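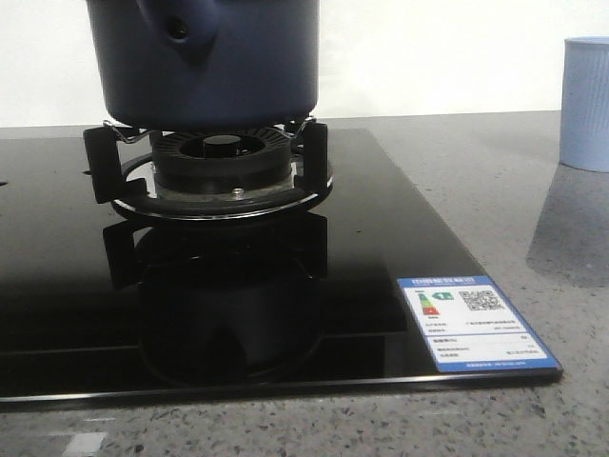 Home
News
Standards
Members
Contact

Arkley publishes good practice guide for robot arms working at gas hobs

December -- Arkley press office

2 comments | 42 shares

Arkley has published a good practice guide for firms and test kitchens that run robot arms at domestic gas hobs. The guide covers the placing and lifting of pots, the turning of burner controls, gas supply cut-off, and the records to be kept when a task is stopped. It is free to download and applies to both fixed and wheeled units.

The document was drafted by a working group drawn from Arkley, Fikov and Siddiqui. It draws on 416 trial sessions run at Fikov's test kitchen. The group logged 3000 separate pot placements during those sessions and used the results to set the wording on alignment, contact force and stopping.

Existing machine safety rules deal with guarding, speed and stopping distance. They do not say how a pot should be set down on a pan support, or what an arm should do when the pot comes to rest out of line with the burner. The guide fills that gap and is meant to be read together with the rules that already apply at each site.

Main requirements

Pot placement is treated as a task in its own right. The arm must lower the pot until its weight is carried by the pan support, and must hold its grip until the load reading has settled. The base of the pot must not be used to push the pan support into position. If the support has moved, the arm must lift clear and stop, and a person must reset the support by hand before work goes on.

Pots with side lugs or loose handles need a grip plan before first use. The plan must state which parts may be held and which may not. Where a handle has been removed, the fixing point is not to be used for lifting unless the pot has been tested for it.

Glass hob surfaces are singled out. Polished black glass gives strong reflections, and a vision system may take the mirror image of a burner or support leg for the real part. Sites must check their system against the actual hob under working light, with the pot in place and with it removed. Labels fixed to the glass must be included in the check and must not be used as position markers, as they may be peeled off or replaced.

Items on the worktop that are not part of the task, such as cups, are to be recorded in the site plan as either permitted or not permitted. Permitted items must stand outside the swept area of the arm. The guide gives no single clearance figure -- each site must work out its own from the reach and stopping distance of the arm in use.

No flame may be lit by an automated system unless a trained person is within reach of the gas cut-off. This applies to every session, including those run for calibration only. Placement trials should be done with the gas supply shut off at the valve wherever a lit burner is not needed for the result.

Records

Each stopped task must be written up before the next one begins. The record must give the time of day, the pot, the burner, the software version and the name of the person at the cut-off. An 11-field form is not required; sites may use their own layout provided those items are present. Camera footage may be attached but does not replace the written record.

Tiina Salminen, who chaired the working group, said: "Most of the stops we logged came at the point where the pot meets the support. The arm was within its limits and the pot was still in the wrong place. We wanted text that a technician could apply at the bench, with a clear point at which to stop."

She added: "The section on reflections took the longest to agree. We settled on a check at the hob itself -- a check on a matt test plate was found to be too easy to pass."

Use and review

Jevel will adopt the guide at its own test kitchen and will report back to the working group on the record-keeping section. Comments from other users are welcome and will be considered at the first review.

The guide does not cover induction or ceramic electric hobs, deep frying, or equipment used in commercial kitchens. It is not a certification scheme, and firms must not describe a product as approved by Arkley on the basis of having followed it.

Copies of the guide and the blank site plan can be requested from the Arkley press office.

Back to news
Previous
Next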